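Search this site Type and press enter

12 shares 4 comments

I used to think the clever bit of robotics was the code. Then I spent a spring at Gandari steering an arm by remote control, and now I'd say most of it is patience (and tea). You show it how to close on a glue stick, then you show it again, 74 times if that's what it takes. 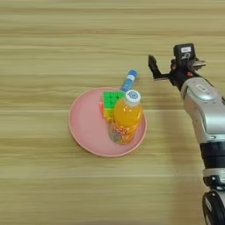 Joltholm, May

A pink plate with a juice bottle, a puzzle cube and a glue stick sounds like a toddler's game, I know! But coming at that glue stick without clouting the bottle is fiddly, and my hands only learnt it by being bad at it. So I'd keep the clumsy goes in. My colleagues want only the smooth ones, and we've argued about it over lunch more than once. A robot that has only ever watched perfect driving has no idea what to do when it drifts a bit wide.

74 likes Share this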